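Workshop notebook, Dillberg shared space — September
Entry by C. Morgan. Present: B. Llewellyn, S. Kowalchuk.

The purpose of this session was to confirm that the hand-held grippers report jaw position correctly before any further work is done on the Sokstead arm. The left unit was refitted with the shorter Torkance spring. The right unit was left as built, to serve as a reference. Both were run on the wired supply at a logging interval of 11 ms.

The table was covered in pale paper and the yellow bowl placed on the left side. The test piece was the small pink block. The procedure calls for the block to be approached from either side, closed upon, lifted and released into the bowl, with the other gripper held open and clear.

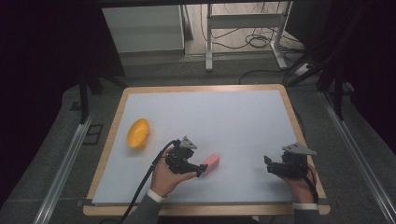

Jaw readings on the left unit settled at 300 counts when closed on the block and returned to 1000 when fully open. The right unit drifted by 60 counts over the session. Bleddyn attributes this to the potentiometer mount; I am inclined to suspect the connector, and have asked that both be checked.

Cable drag remains a concern — the leads pull at the wrist on a long reach. Sheldon will try a lighter cable from the Wogan stock.

Outstanding: reprint the right jaw pivot; label both leads at the plug end; return the borrowed crimping tool to Ynyr.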